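Section 2: Planning and Budgeting Your Table-Clearing Station

Read this section before you place an order. It covers what to buy for a two-arm station that sorts the leftovers from a meal tray, and how to size the table, the arms and the spare parts. Most of the budget decisions come down to a handful of measurements, and taking them is a fun afternoon's work!

2.1 Pick the job first

1. Write down one full cycle of the job, start to finish. For the Trurnstead kit the standard cycle is: scraps off the plate, trash to one side, dishes to the rack.

2. Gather the real dishes you plan to use. Plates, bowls, cups and spoons all ask different things of a gripper, so bring the awkward ones too.

3. Set out a messy tray. Peanut shells, rice grains and a crumpled napkin will teach you more about your needs than a clean plate ever could. 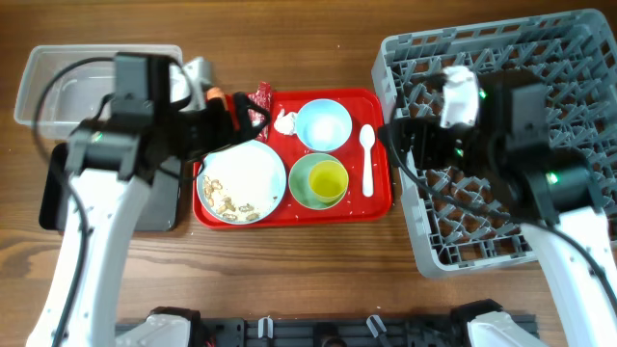

4. Mark the farthest point each arm has to reach, then add a hand's width. Order arms for that reach and no longer. Longer arms cost more, flex more and need a stiffer rail.

Note: Both arms should be able to reach the middle of the tray. If only one can, you lose handoffs, and handoffs are where a two-arm station really shines.

2.2 Size the table and rail

1. Allow at least 56 inches of table width for the standard layout. You can go narrower if the dish rack sits behind the tray, but you'll be moving things around every time you change the job.

2. Check that the tabletop doesn't rock. Push down on each corner in turn. A solid secondhand table is a great way to save money here.

3. Mount the rail along the front edge before you fit the arms. Tighten the clamps by hand, check that the rail is square, then finish with the wrench.

Caution: Keep fingers clear of the rail while a second person lowers an arm into place. The base is heavier than it looks.

2.3 Build the parts list

Buy these now:
Two arms with matching grippers
One rail with clamps
Two wrist cameras and one head camera
One power supply per arm
Trays in at least two colors, one light or bright and one dark
A dish rack and a bin for scraps

Leave these for later:
Cladadach quick-change wrists
Soft fingertips for thin glass
A second rail

Cheap trays are fine. Spend the difference on gripper fingers — they wear, they get greasy, and a fresh pair makes the whole station feel new again. Finger pads on our demo station last about 21 days of daily use with food, so a three-month trial needs several sets per gripper. Order them with the arms and you pay shipping once.

Note: Put a line in the budget for the mess itself. Shells, napkins, wrappers and vegetables get used up quickly when you're running the cycle over and over, and it's easy to forget them.

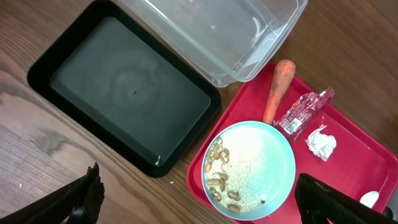 Sotomayor wrote to us after a first season with the kit: "I'd put the spare fingers ahead of the third camera. We bought the camera in July and were out of pads before it was even mounted."

That's a fair point, and if money is tight we agree. You can start with the wrist cameras alone and add the head camera once the basic pickups are working well.

2.4 Before you order

1. Compare your reach marks with the arm sizes in the Cleseck parts sheet.

2. Measure the doorway. The rail ships in one piece.

3. Confirm that you have an outlet on each side of the table — extension cords across the floor are a trip hazard.

4. Set aside time as well as money. Plan on two half days for assembly and another for calibration.

When the parts arrive, check them against your list and go on to Section 3, Unpacking.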